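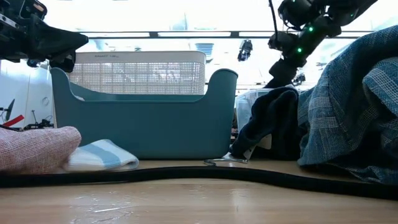

Gripper comparison at Weltevside: frequently asked questions

Last updated 21/06/2022

What are you comparing?

Two grippers on the same pair of arms, doing laundry work. One is the Ovavell, a parallel gripper with flat fingertips. The other is the Vikach, which has narrower tips and a softer pad. We want to know which one to order for the remaining arms before December.

Why laundry?

Cloth shows up differences that boxes and bottles hide. Either gripper will pick up a bottle all day. A heaped shirt has no fixed shape and no obvious place to hold it, so small changes in fingertip width or closing force matter a lot.

How many picks have you run so far?

The Ovavell has done 881 and the Vikach 616. The Vikach count is lower because we lost time to a mounting plate that had been drilled for a different flange. We compare rates, so the totals do not have to match.

What counts as a successful pick?

The cloth has to leave the table, stay in the grip for the whole move, and end up inside the basket. A sleeve or corner hanging over the rim is allowed. If the arm picks up two items at once, we log it as a double and leave it out of the success rate.

Which gripper is ahead?

It depends on the cloth. The Ovavell does better on thick or folded items such as towels. The Vikach does better on thin fabric lying flat, where the wide tips tend to push the cloth along the table. On large pieces with loose folds we see no clear difference yet.

Do both arms carry the same gripper?

Yes, during a counted run. We tried mixed pairs early on – one of each – and could not tell which side was to blame when a handover failed. Swapping both takes about 12 minutes, including the calibration check.

What controller do you use?

Both arms run from one Ots controller. The motion settings are the same for each gripper except closing speed and force, which we tuned separately. Using identical force values would have been unfair to the Vikach, as its pads need less.

Does the lighting cause problems?

Sometimes. Strong window light washes out part of the view, and dark cloth loses detail against its own shadows. We fix the exposure by hand before each run and write the value in the log. Auto exposure gave us uneven results when an arm moved across the window.

Do cables get in the way?

They can. Check the slack at full reach before starting, and keep any cable on the table clear of the pick area. If a gripper closes on a cable, stop the run and mark it void.

Can I send in my own fabrics?

Yes, as long as they are clean and you do not need them back quickly. Please leave the tags on. Tags are a common bad grasp point and we want them in the test.

Will you publish the logs?

The pick logs, yes. The video is still being sorted. Ask Kagiso Cele if you need a particular run before then, and give the run number and the gripper name.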